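Zusanberg (two-disc restoration)

Old silent films get put out on disc all the time with a muddy picture and a piano track that has nothing to do with what is happening. Zusanberg gets better treatment than most. Dralberg has released it as a two-disc set, and after watching everything on it I think it is worth the money, with a couple of complaints.

The story is simple. A railway clerk comes home to a mountain village in December and finds his brother running the family inn under another name. The first half hour is slow, and the title cards repeat things we have already seen. Once the snow closes the road the film tightens up, and the long dinner scene is as tense as anything I have watched from the period.

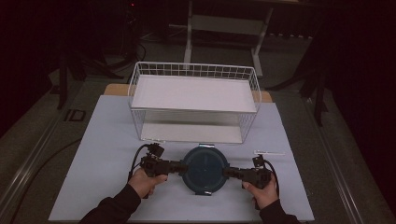
The picture is sharp for its age. There is some flicker in the second reel and a few scratches around the reel changes, none of it bad enough to pull you out of the story. The tinting is blue for night and amber for indoors. I liked the blue. The amber is too strong in the kitchen scenes and hides the faces.

You get two scores. The older one, recorded for the 2000 reissue, is a small orchestra playing fairly standard mood music. The new one by the Ó Gríofa quartet is mostly strings and leaves a lot of silence, and I would start with that.

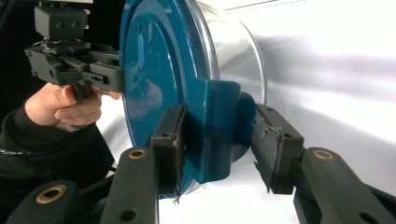
Disc two has a short film called Nernesov, which runs 14 minutes and is missing its ending, plus a still gallery and an essay you have to read on the screen. A printed booklet would have been better. The menus are slow, and chapter 13 starts in the middle of a shot on my copy.

Rating: four out of five. Renters can skip the second disc.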